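Bleeding the clutch on an old roadster without a second pair of legs

The pedal on my Udanetti went to the floor at a roundabout in Lotham, which is a good place to find out, as you can keep going round while you think. The slave cylinder had given up. I fitted a new one in an afternoon and then spent two evenings failing to get the air out. What follows is the method I use now.

What you need

A ring spanner to fit the bleed nipple (mine is 8 mm, yours may have been rounded off into something more personal). Clear plastic tube that grips the nipple tightly. A jar. Fresh brake fluid of whatever grade is printed on the reservoir cap, from a bottle you have only just opened. Rags, gloves, eye protection, and axle stands if you have to go underneath. A jack is for lifting. It is not for lying under. 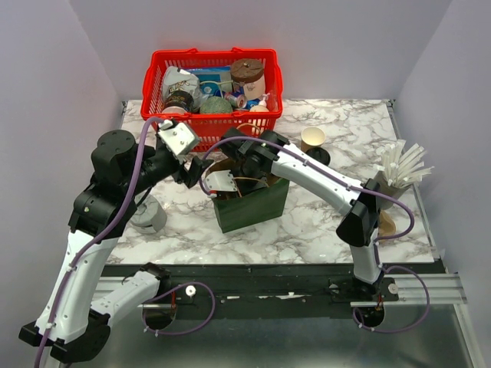 Can I use the fluid left over from last year's brake job?
Best not to. Brake fluid pulls water out of the air once the seal is broken, and a half-used bottle from the back of the shelf has had all winter to do it. A new one costs less than the tow truck.

Getting ready

Park on the level, chock the wheels and leave the car out of gear. Cover the wing with rags before you open the reservoir, as fluid strips paint. I have a patch the shape of Portugal to prove it. Suck the old fluid out with a syringe and fill to the top mark.

Clean round the nipple with a wire brush. If it won't move, give it a soak in penetrating oil and go indoors. Pravesh Mabaso leaned on his, sheared it flush, and had to buy another cylinder from Tokarz with 4 days' wait for delivery.

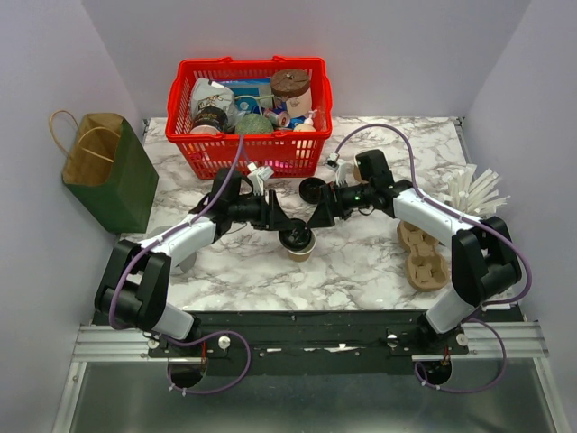 Lid on, both hands.

Bleeding it

1. Push the tube on to the nipple and put the other end in the jar, under an inch of fresh fluid.
2. Open the nipple half a turn.
3. Press the pedal slowly to the floor by hand and wedge it there with a length of wood against the seat.
4. Close the nipple, then pull the pedal back up by hand. It won't come up by itself at this stage, so don't take offence.
5. Top up the reservoir. Let it run dry and you are back at the beginning, with a worse temper.
6. Repeat until no bubbles come down the tube.

Mine took most of the bottle. If you are still getting bubbles long after that, check the flexible hose union before you blame the master cylinder. Nikola Szulc replaced a perfectly good master cylinder in March and the leak was at the union all along.

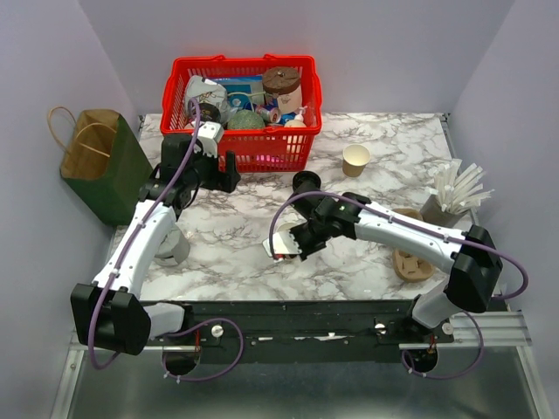 Pedal still spongy? There is probably a bubble sitting at the highest bend in the pipe, which on this car runs uphill for no reason I can defend. Unbolt the slave, hold it so the nipple is the highest point, push the piston gently home and wait for the bubbles to reach the reservoir. Don't let anybody touch the pedal while it's off. You'll want your bits within reach for this part, and a red shopping basket with grid sides like that one does nicely, though a jumble that deep is how I lose spanners. Bolt the slave back up and try the pedal again before refilling anything.

Afterwards

Nip the nipple up, put its rubber cap on and wash any spilt fluid off with plenty of water. Start the engine with your foot down and select reverse. A crunch means there is still air in there or the clutch isn't releasing fully. Look at the level again after a short drive, and have another look underneath with a torch the next morning.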